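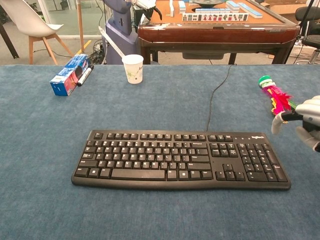 Do you really need a desk mat?

I have been reading desk mat reviews for a week, which is a sentence I would have laughed at a few years ago. It started when an article told me a soft desk surface would "transform my typing experience." I type emails. I type grocery lists. I'm not sure there is an experience there to transform.

Still, I do like a keyboard on something soft. A plain black Logitech with a number pad, sitting on blue-gray carpet with its cable wandering off over the back edge, looks a lot more settled to me than the same keyboard on bare wood. So I'm not against the idea. I'm against the prices, and against most of what gets said to defend them.

The Gindov felt mat was the first one everybody recommended. It costs $74. For felt! The listing says it "absorbs keystroke energy," and I read that line several times trying to work out what it would mean if it were true. My keystrokes don't have much energy to begin with. What a soft surface does, as far as I can tell, is stop the keyboard from sliding and take some of the clack out of it. A folded dish towel does both of those. It looks terrible, I'll admit, and it bunches up under the space bar side, but it does both.

Then there's the Nerel, which is $34 and comes in nine shades of gray with names like paint. I bought that one. It arrived rolled up tight in a tube and the corners curled for most of a month. The instructions said to leave it flat under heavy books overnight. I left it under every cookbook I own from Monday to the following Monday and the left corner still came up and caught my sleeve. It's flat now. I can't say whether the books did it or whether it just got tired.

What none of the reviews cover is crumbs. A fuzzy surface holds on to everything. Toast, pencil shavings, the little paper bits from the edge of a spiral notebook. On a hard desk you wipe once and you're done. On felt you pick, and then you vacuum, and then you find you've vacuumed up a fuzz ball that may have been part of the mat. Four stars, "easy to clean," wrote a person who I assume eats standing over the sink.

And coffee. I'm not putting an open paper cup on anything soft anymore. A paper cup on a hard table is fine, it stands there. On a soft one it has a slight lean you don't trust, and the day mine went over, the stain set before I'd found a rag. The Nerel people say cold water and dish soap. I used cold water and dish soap. I now have a slightly paler stain with a bigger outline.

The other thing I don't buy is that a mat keeps a desk tidy. The theory is that it "defines your work zone," so you'll keep only work things in it. My experience is that it defines a nice comfortable place to put junk down. A little box tipped over on its side, a marker, last hour's cup, a toy shuttlecock with pink and yellow feathers that has no business near a keyboard. Things that would roll or rattle on a bare desk just lie there quietly on carpet, so you stop noticing them. I'd go as far as saying my desk got messier after the mat. Feathers especially. Anything feathered on felt sheds and stays.

Somebody will tell me to get leather. The Teixeira leather one is $176 and I looked at it in the store in Altdale, where they keep it under a lamp. It's handsome. It also had a thumbnail scratch in it already, and that was the display model, which people only pat.

So, do you need one? If your keyboard slides, maybe. Try the dish towel for two weeks first, or a carpet sample from a flooring place, which often costs nothing and is thick enough to do the job. If the typing noise bothers whoever you live with, a soft surface does help a bit. If you want your wrists to feel better I'd look at the chair before I looked at the felt.

I'm keeping the Nerel, mostly because I can't return it with a coffee ring on it. The cup lives on the windowsill now.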